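News > Community > Burngate

April
By Junaid Warraich

Burngate Bathhouse opens its doors again next month, and we could not be happier to say so! The pool hall on Kiani Street first filled its tubs in 1859, and after a long winter of tile work, new boilers and a great deal of scrubbing, the water is going back in.

Swimmers will find 3 warm pools, a steam room and the old skylight, cleaned pane by pane. The first 1000 visitors get in free, and slippers are welcome on the new heated floor — outdoor shoes stay at the door.
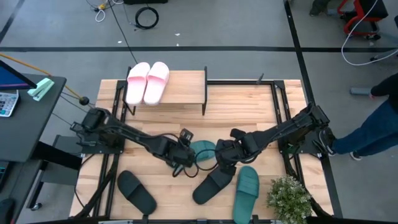
Yusra Kiani remembers the place from childhood and told us that she "learned to float under that skylight, and I still hum the tune they played at closing time." She has already asked for a morning slot.

The cafe is back too, with lentil soup, mint tea and the big cinnamon rolls from Plosorura Bakery. Lockers take a coin, which you get back, and towels can be rented at the front desk. Slides and sandals are fine right up to the edge of the water. 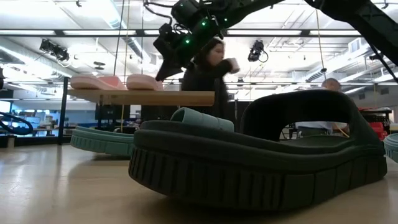 BURNGATE, April — Bookings for family hours and the evening swim open at 9 a.m. at the front desk. Lessons for beginners will be held in the small pool, and the Kindodau Choir will sing in the hall on opening night.

Related
Plosorura Bakery adds a second oven
Kindodau Choir seeks altos
Kiani Street parking changes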